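TRPG 도움마당 > 캠페인 운영

기업이 악역인 캠페인에서 기업이 한꺼번에 무너지면 어떻게 이어가나요?

Rokeya Siddiqui
안녕하세요, 늘 눈으로만 읽다가 처음 글을 올려 봅니다. 좀 길어질 것 같은데 양해 부탁드려요. 저희 모임은 자작 사이버펑크 세계관으로 벌써 3년째 놀고 있고요, 큰 기업이 셋 있습니다. 항만을 쥔 Estow, 의료와 이식물을 파는 Nosora, 그리고 민간 군사 쪽인 Uvska예요. 원래 계획은 셋이 서로 물고 뜯는 사이에서 플레이어들이 의뢰를 받아 먹고사는 이야기였어요. 그런데 지난달에 플레이어들이 정말 예상 밖으로 Nosora의 환자 기록을 통째로 빼내서, 팔지도 않고 그냥 온 도시에 뿌려 버렸습니다! 저는 그 자리에서 너무 신이 나서 "주가가 폭락하고 이사회가 도망갑니다"라고 말해 버렸고요.

문제는 그다음이에요. Nosora가 없어지면 이식물 수리도 막히고, 단골 의뢰인도 사라지고, 제가 준비해 둔 시나리오 절반이 못 쓰게 됩니다. 그렇다고 다음 주에 "사실은 멀쩡했습니다" 하면 플레이어들이 김이 샐 것 같아요. 한 명은 벌써 자기 캐릭터 수첩에 승리라고 크게 써 놨거든요. 무너지는 기업을 재미있게 굴려 보신 분 계시면 작은 요령이라도 부탁드립니다. 참고로 규칙은 거의 서술 위주이고, 돈 계산은 아주 느슨하게 합니다.

Murali Nair
그냥 Uvska가 인수했다고 하세요. 간판만 바뀌고 직원은 그대로. 저희도 그렇게 했는데 별문제 없었어요. 준비한 시나리오도 이름만 고쳐서 쓰면 됩니다.

Parveen Chowdhury
반갑습니다, Rokeya 님. 읽으면서 저도 모르게 웃었어요. 흥분해서 내뱉은 한마디가 세계관이 되어 버리는 그 기분, 저도 너무 잘 압니다. 일단 말씀하신 건 절대 무르지 마세요. 플레이어들이 자기 손으로 거인을 쓰러뜨린 날은 몇 년이 지나도 두고두고 이야기하게 되거든요. 수첩에 승리라고 쓰신 분께는 제 박수도 전해 주시고요.

다만 큰 회사는 쓰러지는 데 시간이 꽤 걸립니다. 이사회가 도망갔다고 해도 공장에는 아직 출근하는 사람이 있고, 창고에는 물건이 있고, 경비대는 밀린 급여를 받을 때까지 무기를 반납하지 않겠지요. 저라면 Nosora를 네 갈래쯤으로 찢어 놓겠습니다. 예를 들면 수리 기술자들은 따로 나와서 뒷골목에 진료소를 차립니다. 이러면 이식물 수리 문제는 바로 풀려요. 법무팀은 살아남아서 모두에게 소송을 겁니다. 연구소 하나는 문을 안에서 잠그고 연락을 끊고요. 그리고 마지막으로, 기록을 뿌린 범인을 찾는 데 남은 돈을 다 쓰려는 임원이 한 명 있습니다. 이분이 다음 악역이에요. 잃을 게 없는 사람이라 협상이 안 통한다는 점만 잘 살려 주시면 됩니다.

단골 의뢰인도 없애지 마시고 처지만 바꿔 보세요. 지난달까지 번쩍이는 사무실에서 의뢰를 주던 사람이 오늘은 국숫집 구석에 앉아 외상으로 일을 부탁하는 겁니다. 저희 캠페인에서는 Amarasinghe라는 중개인이 딱 그랬는데, 잘나갈 때는 다들 미워하더니 망하고 나니까 서로 밥을 사 주겠다고 난리였어요. 사람 마음이란 참...

아, 그리고 저는 세력마다 색인 카드를 한 장씩 씁니다. 앞면에는 "지금 원하는 것", 뒷면에는 "지금 두려워하는 것"만 적어요. 그 이상 적으면 제가 안 읽더라고요. 한 판이 끝날 때마다 카드 한 장만 골라서 고칩니다. 전부 고치려고 들면 준비가 숙제가 되어 버려서 오래 못 가요. 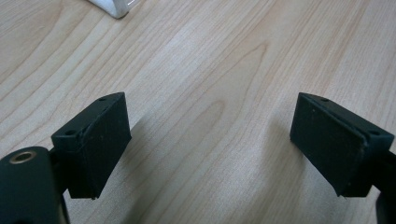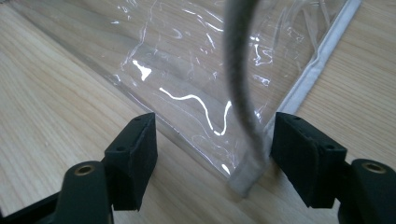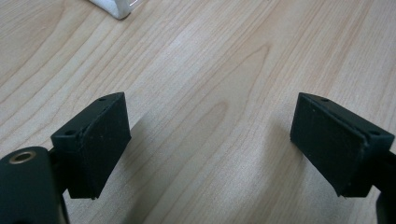
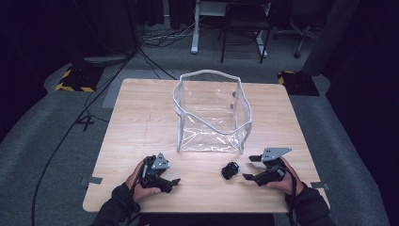 그리고 Murali 님 말씀하신 인수도 저는 나쁘지 않다고 봐요. 다만 바로 다음 판에 끝내 버리기보다는 소문부터 흘려 보시길 권합니다. Uvska가 인수 금액으로 400을 불렀는데 Nosora 쪽은 377까지는 받겠다고 먼저 숙이고 들어갔다더라, 이런 이상한 소문이 돌면 플레이어들이 알아서 냄새를 맡습니다. 왜 깎아 달라는 사람도 없는데 값을 내리지? 건물 안에 뭐가 있길래? 하고요. 단위는 세계관에 맞게 붙이시면 되고, 느슨하게 하신다니 그냥 "큰돈"이라고 하셔도 됩니다.

Estow도 잊지 마세요. 항만을 쥐고 있으니 Nosora 앞으로 들어온 화물이 거기 쌓여 있을 텐데, 보관 기한을 90일로 잡으면 자연스럽게 시계가 하나 생깁니다. 그 안에 누가 컨테이너를 먼저 여느냐만으로도 저는 두 판은 놀 수 있을 것 같아요. 안에 뭐가 들었는지는 미리 정하지 마시고, 플레이어들이 떠드는 추측 중에 제일 무서운 걸로 고르세요.

Rokeya Siddiqui
와, 두 분 다 감사합니다! 국숫집 장면은 당장 이번 주에 쓰려고요. 연구소가 문을 잠갔다는 것도 읽자마자 소름이 돋았어요. 인수 소문은 한 판 묵혔다가 꺼내 보겠습니다. 혹시 급여 못 받은 경비대는 누구 편으로 두는 게 좋을까요?

Parveen Chowdhury
먼저 밥 사 주는 쪽이요. 플레이어들이 그걸 눈치챌 때까지는 누구 편도 아닌 걸로 두세요. 다녀오시면 꼭 후기 남겨 주시고요, 기다리고 있겠습니다.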